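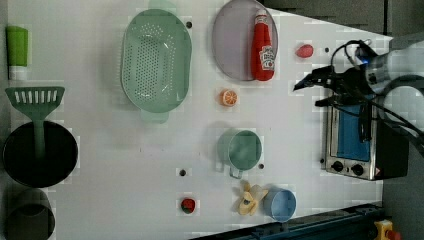
Can a robot clear the table yet?

Sunday. By Maja Czarnecka

Search the magazine Go

Breakfast is a rotten job for a machine. Cups roll, bananas bend and colanders are all holes and shine. I've wanted a robot to clear up after me since I was six, so when Lucyna Piątek offered me a morning at the Skirnlow workshop I was on the early train.

Her project, Tondoslow, asks an arm to do what most of us do half asleep: pick something up, put it where it belongs, go back for the next thing. The food is pretend but the muddle is real enough, with a ketchup bottle on a plate, a mug, a slice of orange and a toaster oven to work round.

"People always ask about the lifting," Lucyna told me. "Lifting is easy. Choosing where to hold a mug is what keeps us here late." 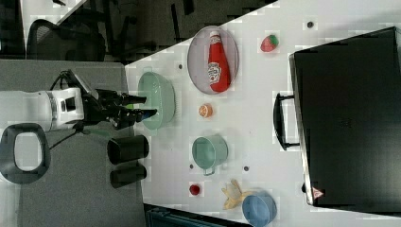

Page last changed: January, 23:04

The team logged 1342 attempts at single pick-ups over the winter, and 1015 of them ended with the item in the right place. I think that's marvellous! It also means 327 misses, and Zbigniew Kaczmarczyk, who writes the software, can talk about those for as long as you'll let him. His least favourite is the plate – flat, smooth and with hardly any edge to get two fingers under.

Ovens are another story. Opening a door means pulling along a curve, and turning a knob means knowing when to stop. Tondoslow has barely begun on either.

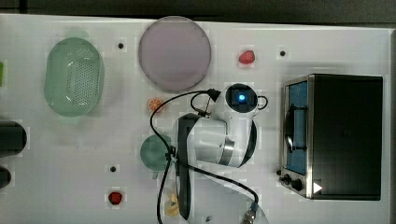
The arm at work among the crockery, with the toaster oven to its right.

So would I have one at home? Not this year. I can clear a table in the time it takes the arm to settle on a strawberry, and I don't need a room full of cables to do it. But Lucyna has promised me another visit once they start on the oven door, and I've already looked up the trains.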